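Stop Folding Your Tote Bags

I own way too many tote bags, and I'm tired of pretending they need a system. Every few months I read another article telling me to fold each one in thirds and file it upright in a drawer like a little canvas postcard. I tried it! I gave up a whole Thursday evening to it. By the weekend the drawer looked like a laundry pile again, and I'd lost the only bag I like under all the ones I don't.

My neighbor Dennis Bakilana is a folder. He bought one of those Undale drawer divider sets, paid 96 dollars for it, and his kitchen drawer is gorgeous, I'll give him that. But then he goes to the farmers market (the good one, over on Drendo Street) and comes home with his tomatoes in a paper sack, and I know why. He doesn't want to mess up the drawer. What is the point of a bag you're scared to unfold?

So here's my case for the hook. Two hooks by the back door, big sturdy ones, and you hang the bags by their straps and walk away. A bag on a hook is ready to go. You grab it with your keys in the other hand and the dog already pulling. And it keeps you in check, too, because a hook only holds so much before things start sliding onto the floor, and that's when you give a few away.

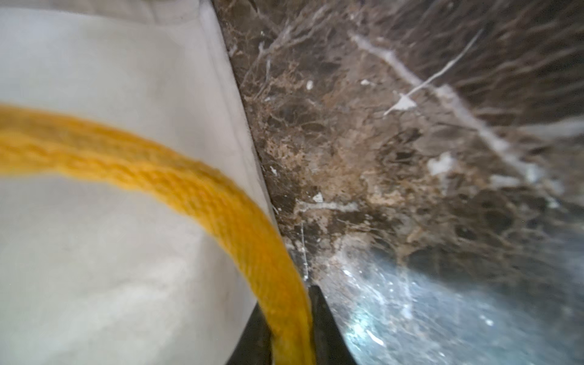
The strap is the part that matters, if you ask me. I'll take a thick knitted one over those skinny webbing things any day – it's soft on the shoulder, and a nice mustardy yellow is easy to spot when you're running late. Folding people always tuck the strap inside, as if it were embarrassing. Let it hang out! Let the canvas get a bit rumpled, too. It's going to have a sack of potatoes in it by noon, and I've never met a potato that cared about creases.

Dennis says I'll come around once I have a bigger kitchen. I've had the same hooks for nearly 300 grocery runs, and I'm not shopping for a drawer.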